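November, early, kitchen table

Up before six again. The heating came on late and I sat in my coat with the tea until the radiators started to knock. 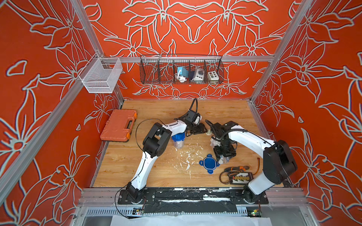

Gil-soo Noh phoned last night about the choir trip to Ceststead and I said yes before I had looked at anything. So this morning I looked. The bus leaves Uneswood at a quarter to seven and it is 72 miles, with a stop I don't remember from last time. I will need to be at the depot by half past six, and that means the alarm at five. I wrote it on the back of the gas bill and put the gas bill under the clock.

We are singing four pieces. Three I know. The fourth is new to all of us and the altos have a long stretch of holding one note while everybody else gets the tune. I hummed it while I did the dishes. I keep going flat by the second page. Gil-soo says to think of the note as slightly higher than I believe it is, and that did help at practice, but it doesn't seem to work over a sink.

Went to the bank, then the post office. The parcel for Văn cost more than I expected. I put in the wool socks, the two paperbacks and the jar of plum jam wrapped in a dish towel, and the woman weighed it twice. I should have left out the thicker book. He won't read it before Christmas anyway. He said on the phone that the apartment is fine but the upstairs neighbor walks around in shoes until midnight.

On the way home I stopped at the hardware store for a washer for the bathroom tap. They only sell them in bags of mixed sizes now. None of the ones in the bag looked right to me in the store, but when I got the old one out it matched the second smallest. Took most of an hour, mostly finding the shutoff valve, which is behind the towels and painted over. The tap doesn't drip now. I left a bowl under it overnight the last time I thought I'd fixed it and I'll do the same tonight.

Lunch was the end of the lentil soup with toast.

Spent the afternoon on the choir library, which I have been putting off since summer. There are 183 folders in the cupboard at the hall according to the list, and I brought the first two boxes home. A lot of the scores are missing pages. Someone taped a whole set of carols with the kind of tape that goes brown, and the pages have stuck to each other in the middle. I got a few apart with a butter knife. The rest I set aside with a note. There is also a march by somebody I've never heard of, all parts complete and not a pencil mark on any of it. I don't think it was ever sung.

I found my old copy of the spring program in there too, with my handwriting on the back: milk, stamps, call the dentist. I must have been bored during the speeches.

The hall fund stands at 347 dollars after the bake sale. The bus takes 153 of that. I told Gil-soo we should ask people to put in for their own lunch and Gil-soo agreed, so long as I'm the one who asks. I'll do it at the break, when they have coffee in their hands.

It rained from three on. The gutter over the back step is spilling again at the same corner. I moved the geraniums in under the porch and brought in the mat — it was already soaked through, so it's hanging over the edge of the tub.

Mrs. from across the road came by to return the ladder. She stayed for tea and told me Zorkura is closing, the little restaurant by the station. I ate there only twice, the second time on my birthday, and had the stuffed peppers both times. She thinks the rent went up. I'd like to go once more before they shut, if they are still serving in the evenings. I should call and ask.

Supper was eggs. Ironed the black blouse for Ceststead and found the cuff button hanging by a thread, so I sewed that on, and then checked the others and did one more. The black shoes need heels but they will have to last.

Still to do: call Zorkura, get cash for the lunch, look for the flashlight, learn page two.

Bowl is under the tap. It's nearly ten and I am going up.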